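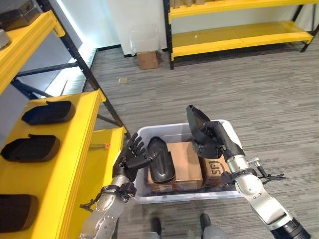 Cómo organizar piezas sueltas y cajas de cartón en una caja de plástico sin que se rayen

Publicado por Abena Appiah

Hola a todos, a ver si me podéis echar una mano, que llevo varias tardes dándole vueltas. Tengo una caja de plástico blanca, de esas medio translúcidas, y quiero guardar en ella dos cajas de cartón y unas cuantas piezas negras moldeadas, curvas y bastante brillantes. Las cajas entran bien, pero ocupan casi todo y las piezas se quedan arriba, bailando. ¿Las meto de pie, tumbadas, envueltas? Me da mucha pena que se marquen, porque el negro brillante lo chiva todo.

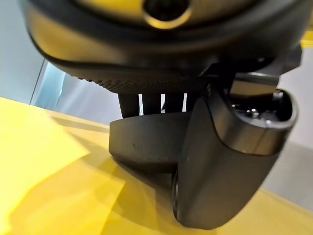

Por si sirve de algo, la caja la moveré poco, de la moqueta al estante y del estante a la moqueta.

Reda Ragab

¡Hola, Abena! Yo pasé por lo mismo cuando ordené el trastero en marzo, así que te entiendo perfectamente. Lo primero, saca todo y empieza por el cartón: la caja grande al fondo, plana, y la otra de canto si así te deja un hueco al lado. En ese hueco van las piezas curvas, de pie, con la parte redondeada hacia abajo y una camiseta vieja (o papel de seda, si te queda de algún regalo) entre una y otra. 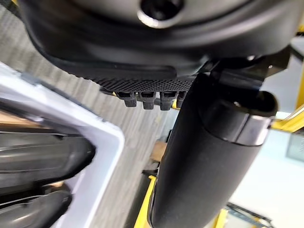 Y no aprietes, por favor, que el plástico liso se raya sobre todo al sacarlo con prisas. Si tienes que empujar para cerrar la tapa, mejor reparte en dos cajas.

Pollico

caja mas grande y listo, yo tengo una de 73 litros y cabe todo

Yakubu

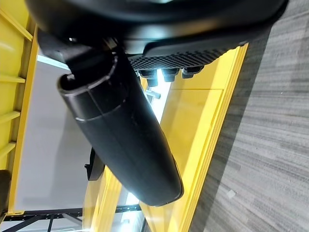 Yo miraría también dónde va a vivir la caja, que muchas veces el problema está en el estante. Las de plástico se comban si apoyan solo por las puntas, así que ponle debajo una balda entera. A mí me gusta el metal pintado, y si es de un amarillo vivo, como ese montante con los travesaños cortos, mejor todavía, porque en un rincón oscuro lo ves enseguida y no te dejas la espinilla. Eso sí, pasa la mano por los bordes antes de arrimar nada brillante, y si notas alguna rebaba ponle un trocito de fieltro adhesivo. Ya nos contarás cómo te queda, ¡mucho ánimo con el orden!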